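Proyecto Umari: comparación de pinzas y cámaras para la clasificación de envases
Informe de avance, jueves 16 de noviembre
Responsable técnica: Yoon-hee Oh

Durante el período se completó el montaje de la celda de ensayo, con dos brazos sobre raíl frente a una mesa de trabajo de acabado marmolado. Los objetos de prueba comprenden botellas de plástico, latas y un frasco de vidrio. 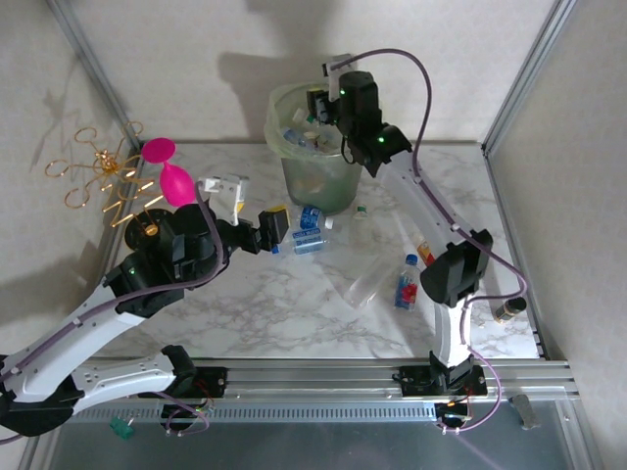 La campaña prevé 3.000 intentos de agarre, de los cuales se han registrado 731. La pinza Entwistle acumula 400 y los restantes corresponden a la pinza Talley. Ambas se evalúan con idéntico controlador y los mismos límites de fuerza.

En cuanto a la percepción, se revisan las imágenes de la cámara de muñeca. El plástico transparente sigue siendo la principal dificultad: los reflejos y las veta del fondo degradan la detección de contornos a corta distancia.
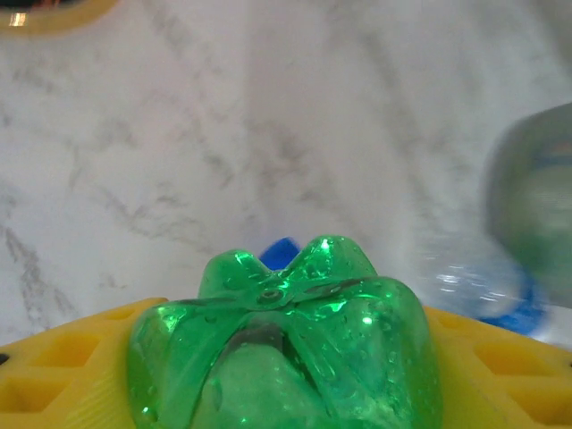 Se ha solicitado a Pravport una óptica de menor distancia focal, cuya entrega está prevista para enero. El coste adicional, de unos 800 euros, se imputará a la partida de equipamento ya aprobada. No se solicita modificación del presupuesto total.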